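Handout 6, intro automation. Notes from the Clitholm demo day, 27/07/2020
Read before the August session. Bring questions on part 2.

1. Who we saw
Kamonchanok Khunthong ran the demo, Isauro Medrano did the safety talk. Visit was to the Brarkport site. All work is tried in simulation first, then on the cell. Windis = their in-house planner, not on our test. 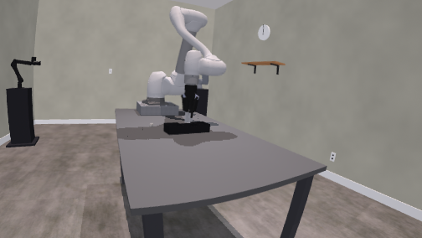
2. Approach and release
Last few inches matter most. Fast travel up high, slow near the part, open fingers only at the target height. Khunthong's rule: come in straight down whenever you can. Same pose in the sim view, wrist vertical, black gripper over the shallow tray, small part right at the tray opening. Sketch it and mark where you would switch from fast to slow. Also mark the tray wall, you need clearence there. Side entry = more ways to clip the rim.

3. Numbers given
467 simulated runs, 17 dropped parts. Most drops from bad grip hight, see part 2.

4. To do
- one page on why sim and real results differ
- redo problem 37 with a taller tray
- Medrano's slides: e-stop section only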